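Skutton sets out gripper spend ahead of February order

Skutton will order 10 hand-held gripper tools in February and hold back money for a further eight, according to a budget note sent to department heads. The tools are used to record food handling tasks for the firm's sorting line project at Clokby.

Replacement finger pads are listed separately. The note asks for 47 pairs, enough to cover the tools through the first phase, with a second order left open until wear figures are in.

Equipment planner Gun-woo Do said pads had been under-budgeted last year. "We priced the tool and forgot the parts that touch the fruit," he said. "Soft items need a clean pad — and pads get changed often."

Two suppliers, Byun and Jidik, have been asked to quote. Both must show that spare parts can be delivered to Clokby without a minimum order. Storage and charging points will come out of the existing site budget. A decision on fixed arms has been put off until 100 hours of recordings have been checked. 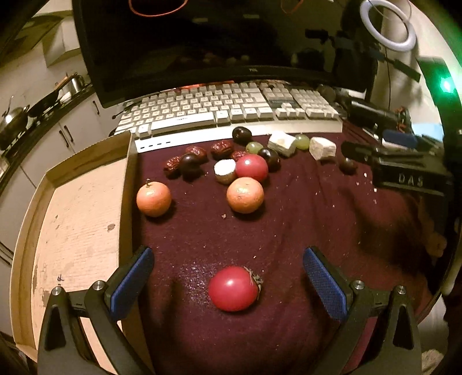

Blue-padded gripper jaws either side of a tomato, with mandarins, dates and grapes behind.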